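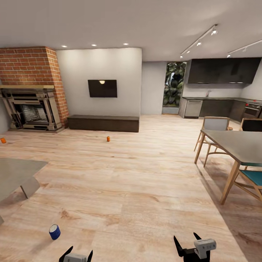
Das Wohnzimmer, das niemals schmutzig bleibt

Von Liya Tsegaye

Adi Wuisan sitzt an einem schmalen Tisch im zweiten Stock und räumt ein Zimmer auf, in dem er noch nie gewesen ist. Es existiert nur im Rechner. In jeder Hand hält er einen Griff, und wenn er die linke Hand dreht, dreht sich auf dem Bildschirm auch der linke Greifer. Er macht das ruhig und ohne viel zu reden. Wenn eine Dose umfällt, sagt er leise «noch einmal» und drückt mit dem Fuß auf ein Pedal. Dann steht alles wieder an einem neuen Platz.

Die Firma heißt Drerkel und hat 23 Mitarbeiter. Sie baut selber keine Roboter. Sie sammelt Beispiele, aus denen die Roboter von anderen Firmen lernen sollen, wie man in einer Wohnung Dinge vom Boden aufhebt, wegträgt und abstellt. Ein solches Beispiel nennt man hier eine Episode. Sie beginnt, wenn die Arme sich bewegen, und sie endet, wenn die Aufgabe gelöst ist oder wenn Wuisan sie abbricht. Auch die abgebrochenen werden gespeichert, aber in einem anderen Ordner.

Für die Aufgabe mit den Dosen und Bechern sind 3.000 Episoden bestellt. Am Tag meines Besuches, es war der 21. März 2025, standen 1.805 davon auf der Liste. Angefangen hat man im November, damals noch mit einer älteren Version der Software, die Plundeo heißt. Die ersten 300 Episoden musste man später wegwerfen. Die Reibung war falsch eingestellt, und die Dosen klebten an den Fingern wie mit Honig.

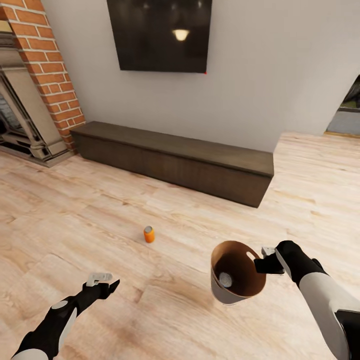 Das Schwierige an dieser Arbeit ist die Abwechslung. Ein Mensch, der den ganzen Vormittag dieselbe Bewegung macht, wird schneller und glatter, und am Ende sehen sich alle Episoden ähnlich. Ein System, das nur aus solchen Beispielen lernt, kommt in Verlegenheit, sobald etwas ein wenig anders liegt. Wuisan gibt sich deshalb Mühe, nicht zu elegant zu sein. Einen Pappbecher fasst er einmal am Rand, so dass die Öffnung schräg nach oben schaut, ein anderes Mal tief unten an der Wand. Er nähert sich von links, obwohl es von rechts bequemer wäre. Manchmal wartet er mit Absicht eine Sekunde.

Ich durfte es auch versuchen. Die Griffe sind leichter, als ich gedacht hatte, doch die Hände bekommen keine Antwort: Man spürt nicht, wann die Finger den Gegenstand berühren. Man muss es sehen. Meine erste Dose rollte bis zum Kamin. Die zweite konnte ich heben, aber ich hielt sie so fest, dass das Programm eine Warnung zeigte. Beide Versuche kamen in den anderen Ordner.

Über den Nutzen von simulierten Wohnungen wird in dem Fach noch gestritten. Die Firma Bresasard, mit der Drerkel früher zusammengearbeitet hat, sammelt nur noch in echten Räumen, mit echtem Teppich und echtem Staub. Wuisan findet das verständlich. «In der Simulation ist der Boden überall gleich», sagt er. «Zu Hause habe ich eine Stelle, da wackelt jeder Stuhl. Das müssen wir extra bauen.» Auf der anderen Seite kann er hier das Licht, die Möbel und die Größe des Zimmers in einer Minute ändern, und kein Vermieter beschwert sich.

Am Nachmittag wird geprüft. Eine Kollegin schaut die Episoden in doppelter Geschwindigkeit an und schreibt zu jeder einen kurzen Satz, zum Beispiel «Becher anheben» oder «Dose verfehlt, zweiter Griff gelungen». Diese Sätze lernt das System mit. Über die Wörter gibt es mehr Diskussion, als ich erwartet hätte. Ob man ein Ding «abstellt» oder «hinlegt», darüber hat die Gruppe eine ganze Seite geschrieben.

Das nächste Zimmer ist schon fertig, es trägt den Arbeitsnamen Gatti und hat eine Treppe. Wuisan hat es erst einmal geöffnet. Er möchte zuerst die Becher zu Ende bringen.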